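Teaching by Hand: Does Handheld Gripper Data Save Any Work?
Student project report, spring term
Abdelghani Fahmy and Ronaldo Nogueira 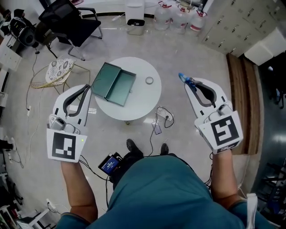

1. What we set out to check

The claim we kept reading before this project was that you can skip the robot when you collect demonstrations. You hold a pair of grippers, do the task yourself, and a policy trained on the recordings will run later on a real arm. It sounds cheap, and we wanted to know what it costs once somebody has to do it for a whole term.

Our task was tidying small parts into a metal box on a round table. We picked it because it looks trivial. A person does it without thinking, and we suspected that this was part of the problem.

2. Setup

Each gripper carries a square tag with a printed marker, and the tags are used to recover where the hands are. Video comes from a camera worn on the head. The jaws are curved with black pads on the inside, and cables run from the grippers down the body. The operator also wears a small screen unit at the waist.

For comparison we used the Nandis arm in the teaching lab, driven by remote control with the Isstead software. Only one arm was working this term, so every remote demonstration is single-handed. That makes the comparison less fair than we would like, and we say so again in section 5.

3. What we collected

We kept 2,906 handheld demonstrations and 151 by remote control. On paper that is a huge win for the handheld method. We don't think it should be read that way. The handheld sessions ran through most of April, while the arm was ours only on Sunday mornings, and one of those mornings went entirely to a login problem. The gap between the two numbers is partly a gap in access.

Nor are the handheld recordings all different from each other. Abdelghani did most of them, standing on the same side of the table, and he has a habit of picking with the right and doing very little with the left. Watching a batch back at high speed, we had trouble telling one from the next. Ronaldo's recordings are fewer and messier, and for training we came to like them better.

4. Problems with the handheld method

Tag tracking was the first. If you turn your wrists in the way that feels natural for reaching into a box, the tag tips away from the head camera and the hand position jumps. We learned to keep our wrists stiff. So the "natural human motion" that the method is supposed to capture was, in our case, the motion of two students trying not to upset a tracker.

Speed was the second. A person moves faster than the arm is allowed to. We slowed the recordings down for playback, but timing that made sense at full speed (a quick nudge to free a stuck part, for instance) did nothing useful at the slower rate.

The third was reach. A person leans, shifts a foot, bends at the waist. The arm is bolted down. Some good demonstrations asked for positions it could not get to, and we threw those out by hand, which took two evenings and a lot of arguing.

5. Results, with caution

We trained one policy on 2,000 of the handheld demonstrations, right hand only, and another on all the remote ones. Each got the same 7 starting layouts on the arm. The handheld policy finished more of them, but it failed badly when it failed, usually by closing the jaws a little above the part and carrying on as if it had something. The remote policy was slow and gave up often - it rarely did anything strange.

Seven layouts is too few to rank the two methods. Our supervisor at Barbosa asked for a success rate in the summary table and we have left it out, as we don't believe a percentage on so few trials tells a reader much.

6. What we would do differently

Put a third person in the grippers, preferably one who has not read our notes. Move the table between sessions. Book the arm before collecting anything, so the reach limits are known from day one. We would also like to try the cleaning script from the Barkik group, which drops recordings with tracking jumps automatically, though we have not tested it and can't say how much it throws away.

We still think handheld collection is worth using for a task like ours. We would not call it cheap.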